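Bloxham Museum Opens Its Storerooms With a Long-Awaited Study Wing

The Bloxham Museum of Art will open the Virnen Wing in September, giving the public regular access to works that have spent most of their lives in storage. The new building adds a study hall, a print room and 3 galleries to the museum's main site, and it will be the first part of the campus designed for the permanent collection in a generation.

The museum holds more than 4,000 works on paper, textiles, ceramics and small sculptures. At any given time, fewer than 200 of them have been on view. Under the plan approved by the board of trustees, 1,357 objects will move to the new wing before opening day, and most will be kept in glass-fronted cases where visitors may see them without an appointment.

"A collection that cannot be seen is difficult to defend and harder to love," said Jordan Rudd, the museum's director. "The Virnen Wing allows us to show how artists worked over long periods, including the drawings they set aside and the versions they did not sell."

The wing is named for the Virnen Foundation, which provided the lead gift. Additional support came from the Fevitz Fund for the Visual Arts, whose grant will pay for two conservators and a fellowship for early-career curators. The first fellow will be announced in the summer and will organize an exhibition drawn entirely from the print room.

The opening program is led by "Wusetti: Work in Clay and Line," a survey of the ceramics studio that operated near the city's harbor for four decades. Wusetti is best known for its tall salt-glazed vessels, but the exhibition gives equal space to the studio's pattern books, glaze tests and correspondence with clients. Several of the pattern books have never left the museum's vault. They will be shown open, with pages turned every six weeks to limit exposure to light.

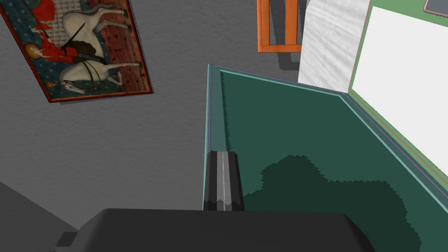

A computer rendering with an open green box and a dark gray gripper.

Two smaller exhibitions will accompany the survey. The first presents landscape drawings given to the museum in its early years, when the collection was housed above the public library. The second, in the east gallery, pairs woven panels with the sketches and sample cards from which they were made. Both will remain on view through the winter.

The move has also prompted a full review of the museum's records. Registrars have compared each object with its original entry, corrected titles and dates, and added new information on previous owners. In a number of cases the review has changed an attribution. A group of ink studies long cataloged as the work of a single hand is now assigned to two artists who shared a studio, and the revised labels will explain how the curators reached that view.

Education programs will expand with the building. The study hall includes a seminar room that local schools and colleges may reserve free of charge, and museum educators will offer drawing classes there on weekday evenings. Teachers who wish to bring a class during the opening season are asked to submit requests by 2018-05-01.

General admission to the museum will not change. Members will be invited to preview the wing before it opens to the public, and a printed guide to the study collection will be available in the museum shop and at the new entrance on the garden side.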